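December 28, 2022

Nisuvex bin work, continued. Building is dead quiet and the heating is on holiday schedule, so I'm typing this in a coat (somebody please look at the thermostat before January!).

Picking up from the last entry. I had said I'd stop fiddling with the reward and look at the labels, and for once I did what I said. Short version for anyone skimming: the success label in the Zirnari set is wrong a lot more often on clear objects than on painted ones, and it's wrong in the same direction nearly every time. Long version follows, mostly for me.

So the label. We close the fingers, lift, wait, and then two things get compared: how far the fingers closed, and whether the before-and-after depth images of the bin differ enough. If either one says "yes, something left the bin," it's a success. That was my rule and I liked it, it's simple, and on the blocks it behaves. On the clear stuff the depth difference is junk. Depth goes straight through to the bin floor, or it comes back as speckle, and the speckle changes between two pictures of a bin that hasn't been touched at all. I ran the compare on still bins to be sure. Clear piece in, arm parked, nothing moving, and it still says the bin changed. Take the clear piece out and it calms right down. I felt pretty silly looking at that plot, because it would have taken ten minutes to make in the fall.

The log has 3667 attempts in it. I've been training on the first 3000 and keeping the rest for testing, split by time, so any session is wholly on one side or the other. From the test side I pulled every attempt where the planner's chosen point landed on a clear object, and that gave me 145. Then I sat down with tea and went through them by hand from the color video, marking held or not held, without looking at the automatic label. Dull work, but I'd recommend it to anyone in the group who trusts their labels as much as I trusted mine.

What I saw, going through them:

The flat-lying clear pieces are the worst. The fingers come down on either side, one fingertip touches the floor of the bin and skids, the fingers close on air above the piece, and the auto label says success because of the speckle. Over and over. The network has of course learned from the training half that pointing at a shimmer is a fine idea. That explains the thing we all laughed at before the break, where it went for the glare on the bin wall like a cat.

The other direction (really held, labeled as a miss) hardly shows up. When it does, the piece is thin enough that the fingers read as nearly closed, and I had set the cutoff to be generous for blocks.

Opaque things are fine. I spot-checked a handful of blocks and bricks and agreed with the label on all of them.

So then the fix, or the first try at one. Three ideas were on the whiteboard: throw out depth for the label completely, use color difference, or do the lift-and-look. I went with lift-and-look because the code was half there from the Barros demo. After the lift, the arm turns the hand toward the camera over the bin, we grab a color crop of the fingertips, put the object down, grab another crop with the hand empty, and compare those two. Both crops have the same hand in the same pose and close to the same light, so a clear piece shows up as edges that are there in one crop and gone in the other. It costs time on every attempt. I don't love that, but the arm works nights and I don't.

Changed the mix in the bin today too. I want clear and painted things in there together, so the two labels get compared in the same session under the same light. Bin is clamped again on the left so it can't creep. Blue block at the gripper, the red-orange brick up near the front wall, and the clear one lying flat at an angle over on the left, where the gray floor shows right through it.
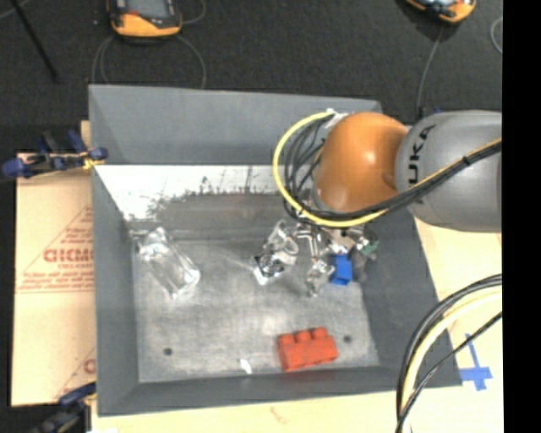
Wouldn't a force reading at the wrist do the same job for free? That came up on the group channel while the arm was still going, and it's a fair question, so I'll put the answer in here where I can find it again. I tried it in a lazy way. The clear pieces we have are light, and the cables hanging off the wrist pull on it differently depending on where the hand is in the bin, so the weight I'm looking for is smaller than the wobble I get from moving left to right. If the wrist goes to the exact same spot before and after, the wobble mostly cancels. Mostly! I got a clean separation for the heavier blocks and mush for everything else. Could be worth another go with a slower settle and the cables tied up higher. I'm leaving it on the list.

Back to lift-and-look. I did 10 attempts by hand command on the clear piece first, calling each one out loud before reading the new label, so I couldn't talk myself into anything. New label matched me on all of them. Old label matched me on fewer than half. Tiny test, one object, one afternoon of window light, so please don't put it on a slide.

Then I relabeled the video I could. For older attempts we have no second crop with the hand empty, so I faked it with an empty-hand picture from the start of each session. It's rougher, and where the light drifted during a session it falls apart, but it gave me something to retrain on. Started from scratch with the same seed and same settings as the December baseline, only the labels swapped. The training curve looks worse. I was expecting that and it still stung a bit. The old labels were easy to fit, being half made of "shiny = good," and the new ones ask for more.

On the hand-marked test set, the retrained one goes for the clear pieces less often, and when it does go, it lines up along the long side instead of plunging at a glint. The glare-on-the-wall habit is gone in every case I replayed. Blocks look the same as before to me, though I haven't run the full comparison on the arm, only replays. I'm not going to write down a success rate from replays. We did that once with Prosico and spent weeks walking it back.

Things that annoyed me today:

Finger calibration drifts after a long pause. Home the fingers before the first attempt, every time. I've added it to the start script, but the old script is still on the desktop and has nearly the same name. Delete it? I'm scared to.

Exposure. Auto exposure on the color camera jumps when the hand comes in close, and the compare then thinks the whole crop changed. Locked it by hand. Whoever runs next, check that it's still locked, it resets if the driver restarts.

The put-down step sometimes drops the piece against a wall, where we can't get at it again. I want a "stay away from the edges" margin on the release point. Easy change, just haven't.

Still open: does the fix need the lift-and-look at all once the network has seen enough good labels, or could we go back to the fast rule and only audit now and then? My hunch is we'd slide right back into the glare thing within a few nights, but it's a hunch. I'd also like to try a piece with a frosted side, halfway between the two kinds, to see where the depth label starts to break.

Tonight's run is queued with the mixed bin, new label on, old label logged next to it for every attempt. If it hasn't stopped itself by morning I'll have a real comparison to stare at.

Comments (3)

Did you keep the old labels for the first 3000? I'd like to train on only the ones where both rules agree and see how much that buys you without any new robot time.

Yes, both are in the same folder, column is called label_old. Careful with the early sessions, the empty-hand crop there is from a different exposure.

Same speckle problem on our bin at Barros. We put a matte sheet on the floor and it got better on one kind of plastic and worse on another, so I wouldn't bother. Please do delete that old start script, I ran it by mistake twice in December.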